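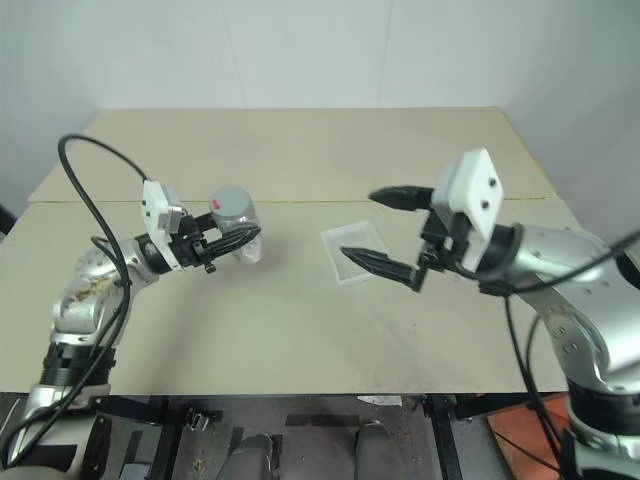 Isalska Opens Second Meal Prep Kitchen in Skivville

SKIVVILLE – Isalska, a supplier of ready-to-heat meals for offices, clinics and schools, will open a second kitchen in Skivville in December. The new site is on Delaunay Street, in a former dry goods warehouse that has been empty for seven years.

The kitchen will prepare lunches and dinners for 21 customer sites that are now served from the company's original kitchen in Zillen. Moving this work to Skivville will shorten the morning delivery run and allow a later ordering cutoff. Customers on the Skivville route will be able to change their orders until 2 p.m. on the day before delivery. The current cutoff is 10 a.m.

"Our Skivville customers have been asking for a later cutoff for a long time, and we could not offer it from Zillen," a company spokesperson said. "The trucks had to leave too early. With a kitchen in town, we can take a change after lunch and still have the meals packed and labeled that evening."

The Delaunay Street building has been refitted with two cooking lines, a blast chiller, a cold packing room and a separate area for meals made without nuts or sesame. The loading dock was rebuilt to fit the company's smaller delivery vans. Parking for staff is behind the building, with the entrance on the north side.

At opening, the kitchen will produce 567 meals per day. Isalska plans to add a breakfast menu in the spring, once the packing room is working at full staff. Hiring is under way for cooks, packers, drivers and a night cleaning crew. All positions are hourly, and shifts start at 5 a.m., 1 p.m. and 9 p.m. Applications are accepted at the Zillen office and through the company website.

The Skivville menu will be the same as the one in Zillen for the first month. After that, the two kitchens will share a core list of soups, grain bowls and hot entrees, and each will have its own weekly specials. Prices will not change with the move.

Isalska will also extend its container return program to the new route. Customers rinse and stack their used containers, and the driver picks them up with the next delivery. Each site receives a collection crate and a sheet showing which items can be returned – film lids and cutlery are not part of the program. There is no deposit and no charge for pickup.

Existing customers in Skivville do not need to do anything before the change. Account numbers, delivery days and billing will stay the same. A notice with the new ordering hours and the kitchen's phone number will be included with deliveries in the weeks before opening.

About Isalska

Isalska prepares and delivers chilled meals to workplaces, clinics and schools in Zillen, Skivville and nearby towns. Orders are placed by the day or by the week, with no minimum contract.

Media inquiries: Isalska press office, Zillen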